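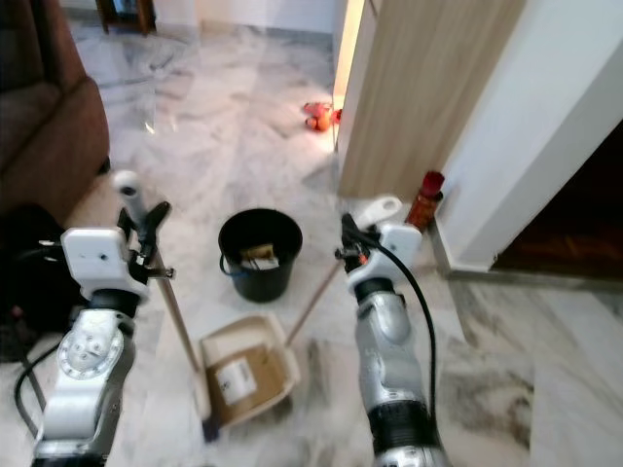

Fig. 14. Broom and long-handled dustpan on the floor in front of the bucket, with a flat piece of cardboard in the pan.

Sweeping up with the Gadside floor set

Your set comes with a broom, a dustpan on a long handle and a bucket, and once you get used to having the three of them close together you may never want to bend down for a crumb again! If you haven't put the handles on yet, please go back to section 2 first.

1. Stand the bucket on a flat bit of floor, near the mess but out of the doorway, with its handle folded down to one side.

2. Lay the pan flat in front of the bucket, open side toward the broom. Hold it by the grip at the top of the handle and let the floor take the weight.

3. Bring the broom in beside the pan and sweep with short, easy strokes. Long strokes on marble or tile tend to send the dust sailing past you (we have all done it).

4. Pick up the big, flat things first – cardboard, packing paper, labels – and go back for the fine dust afterward.

5. Lift the pan level, carry it over the bucket and tip it slowly. Tap the back of the pan once or twice if anything clings.

Note: A flat piece of cardboard can slide right back out when you lift. Tilt the handle a little so the piece rests against one of the raised sides.

Note: Small toys have a way of ending up along walls and by doors. Have a look there before you sweep, and put them somewhere safe.

Caution: Do not lean on the dustpan handle. It is made for carrying the pan and will not hold a person up.

Caution: Keep hot ash and broken glass out of the bucket.

Spare broom heads are listed on page 16. Text by Shuzhen Han, revised Mar 20, 2020.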